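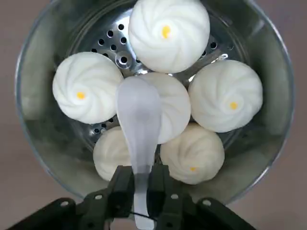
Script Loading and Error Reporting in a Modifiable Driving Game
Student Project Report
Submitted by the Brondilik project group, Ditthorpe
1 Jan 2011

1. Purpose of the project

The group was asked to study a practical problem in software maintenance and to propose an improvement that could be completed within one term. The problem selected was the behavior of user-made modifications, commonly called mods, when a game is updated and the files that load those mods no longer match it.

The game used for the work is Vakeo, a driving game with an open map and a built-in script folder. Vakeo was chosen for two reasons. Its script files are plain text and can be read without special tools, and its loader writes a log each time the game starts. The loader itself, named Innes, is maintained separately from the game and is installed by the player.

2. Background

Innes reads every file in the script folder in alphabetical order. For each file it checks a version line, loads any shared library the script asks for, and then passes control to the script's start function. If any step fails, Innes writes a line to the log and moves to the next file. The player sees no message on the screen.

This design keeps the game running, but it leaves the player with little information. A missing library, a misspelled function name and a version mismatch all produce the same log line, "script not started." Players who ask for help on a message board are usually told to reinstall everything, which can remove saved settings and often leaves the original fault in place.

3. Method

A clean copy of Vakeo was installed on two laboratory computers. One was left unchanged as a reference. On the other, the group installed 12 mods of different types, including vehicle replacements, a map extension, camera tools and a trainer menu. All of them ran correctly before testing began.

Faults were then introduced one at a time. Each fault belonged to one of three classes:

Version faults, in which the version line was older than the game.
Library faults, in which a shared file was removed or renamed.
Script faults, in which the start function was missing or contained an error.

After each fault, the game was started, the log was saved, and the script folder was restored from a backup copy. The backup was compared with the reference computer at the end of every session.

4. Changes made to the loader

The group wrote a small extension to Innes that separates the single log line into six messages. Two messages cover each class of fault. For a library fault, for example, the log now states whether the file was absent or was present but could not be read. Each message gives the name of the script and the step at which loading stopped.

A summary was also added at the end of the log. It lists the scripts that did not start, with the first fault found for each. The order of loading was not changed. An early version sorted the scripts by the libraries they required, but this caused the map extension to load after the vehicle files that depended on it – a fault the original loader did not have – and the sorting was removed in October.

5. Results

The revised loader reported the correct class for every version fault and every library fault. Script faults were less reliable. When the start function was missing, the message was correct. When the function was present but stopped partway through, the loader sometimes reported the fault under the next script in the folder. The group traced this to the way Innes clears its error value, which happens after the next file has been opened.

A temporary correction clears the value earlier. It works with all of the mods tested, although the camera tools then write an extra blank line to the log. The cause of the blank line was not found.

Startup time was compared by eye only. No difference was noticed, and no claim is made on this point.

6. Limitations

All testing was carried out on one version of the game and one operating system. Mods that change game files directly, without using the script folder, were not included. The group also did not test two faults occurring together, which is likely to be common among players who have not updated for a long period.

7. Recommendations

It is recommended that the six messages be offered to the maintainers of Innes as an optional setting, turned off by default so that existing log readers continue to work. The error value should be corrected in the loader itself and not in the extension. A later group may wish to add an on-screen notice for scripts that fail to start.

Appendix A contains the full list of messages. Appendix B contains the saved logs, arranged by fault class.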